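Mukelia Storage: Questions We Get a Lot

How big a unit do I need?

Bigger than the one you asked for. A one-bedroom apartment fits in a 5 by 10 if you stack well and don't own a sectional. Two bedrooms, go for a 10 by 10. If you have a garage you haven't been able to park in for years, come down and look at the 10 by 20 before you commit to anything.

How much is the deposit?

$80. You get it back when you move out, provided the unit is empty and swept. "Empty" includes the mattress.

What are your hours?

The gate code works from 7 in the morning until 10 at night. The office keeps shorter hours and closes for lunch at noon, so if you need a person, aim for mid-morning. If you need a person at 9:55 p.m. and your car is on the wrong side of the gate, there's a phone number on the keypad. Kibet Mosoti will answer it. He will be polite, and you will feel bad.

Can I live in my unit?

No.

Can I just hang out in it for a while?

You're welcome to sort boxes, try on old coats and read your high school yearbooks with the door open. When a chair, a lamp and a mini fridge show up, we start to wonder. There are no outlets in the units anyway.

What can't I store?

Gasoline, propane, paint thinner, fireworks, tires in any number, anything alive and anything that used to be. Food is out too, apart from sealed cans. Birdseed is food. We had a long January over birdseed.
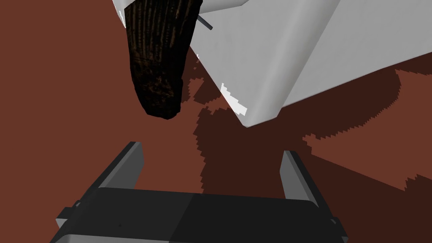
Do I need my own lock?

Yes, and please make it a disc lock. The cheap padlock from your gym locker will keep out honest people and light breezes. We sell disc locks at the desk for $12. Each one comes with two keys, and we suggest you don't keep both of them inside the unit.

I locked both keys inside the unit.

We'll cut the lock off once we've checked your ID. The cutting is free the first time. The new lock is another $12.

Is Building C climate controlled?

Buildings A and B are. Building C has a climate, and we don't control it. It's fine for patio furniture, tools and bikes. Keep photos, records, wood instruments and your grandmother's dresser out of there.

What happens if I pay late?

You get a text on day one and a late fee on day 7. After that your gate code stops working until the balance is paid. At day 63 we're allowed to auction the contents, and we'd much prefer that you call us first. We have seen what's in most of these units and it won't make anyone rich.

Does your insurance cover my things?

It covers our building. Your things need their own policy, and your renter's or homeowner's plan may already include them. Bring proof when you sign, or pick up a form at the desk.

Can a friend pick something up for me?

Only if their name is on your account. You can add up to two people, and you can take them off again, as several customers have done in a hurry.

How do I move out?

Tell us ten days ahead, clear the unit, take your lock off and stop by the office. We don't prorate the last month, so leaving on the 2nd costs the same as leaving on the 30th.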